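Search tips Go

Kitchen Counter Tips: When the Robot Arm Drops the Donut

I have been writing about kitchen gadgets long enough to distrust anything sold with the word "effortless." A counter arm is a lot of effort. You bolt it down, you teach it where the plates are, and then one morning in February it lets go of a glazed donut two inches too high and you find out how far sprinkles travel.

The failure I get the most mail about is the early release. The arm picks up fine, swings over fine, and opens its fingers before the food is on the plate. The Flirness manual calls this a "placement variance." I call it dropping. Before you send the thing back (Flirness charges for the box), try what follows, and don't expect miracles.

Check the surface height first. Most of these arms are taught one counter height at setup and they believe it forever. If you have since put down a cutting board, changed to a thicker plate or moved the pickup spot onto a tray, the number is wrong. Raise the tray side by the thickness of the tray floor and leave the plate side alone. People tend to change both, and then they write to me that the tip didn't work.

Do a slow test with a bread roll. Use the lowest speed and repeat the same move 10 times. If it drops early every time, you have a height problem. If it drops early now and then, look at the fingertips.

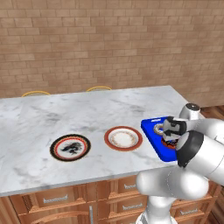
Fingertips get greasy. Sugar glaze is the worst for it, then butter, then peanut butter. The Jerex wipes that are sold for this cost too much and leave a film, in my opinion. A cloth with warm water and a drop of dish soap does the job. Turn the arm off at the wall first, and by off I mean unplugged. The pause button on the app is no substitute. Mine once came out of pause while I had a cloth in my hand, and it closed on my thumb. No harm done, but I was not pleased, and the help line's answer was that I should "maintain awareness."

If clean fingers don't fix it, look at the grip setting. Out of the box mine was at 7, which flattened anything with icing on it. Down at 4 it held a donut without leaving dents, though a heavy bagel slipped. There is no number that suits both. The Xenos update was supposed to sort this out by itself. I ran it for a month and saw no difference that I would swear to in court.

A word about plates. Flat trays with a lip are trouble, as the fingers come down on the lip and the arm decides it has arrived. Give it some clearance, and pick up from the middle where you can. Deep bowls have the same trouble in a different place. Leave a gap between one dish and the next too, wide enough for the hand with its fingers open. Mine has pushed a saucer clean off the end of the counter while reaching for the one beside it.

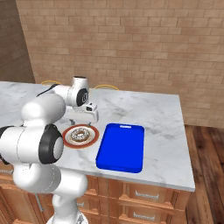
Fingers over the back edge of the plate, donut on the plate, tray empty.

Keep these away from the arm while you are testing:

- glass of any kind
- a full coffee cup
- children's hands, and your own
- the cat

If it stops halfway and hangs there, do not pull on it. Unplug it, put one hand under the wrist in case it sags, and only then move the plate. Some models hold their position with the power off and some go limp. The Plamari goes limp. The box doesn't mention it.

Stains: glaze on marble comes up with warm water and a soft cloth. Skip the vinegar, which will etch the stone. Let dried icing sit under a damp cloth for a few minutes before you rub at it.

As to whether all this is worth almost 900 dollars, I still plate my own breakfast on days when I'm in a hurry. Readers who have got theirs to work with jelly donuts are welcome to write in, and please say what grip setting you used.

Contact | Copyright Kitchen Counter Tips, all rights reserved | Back to top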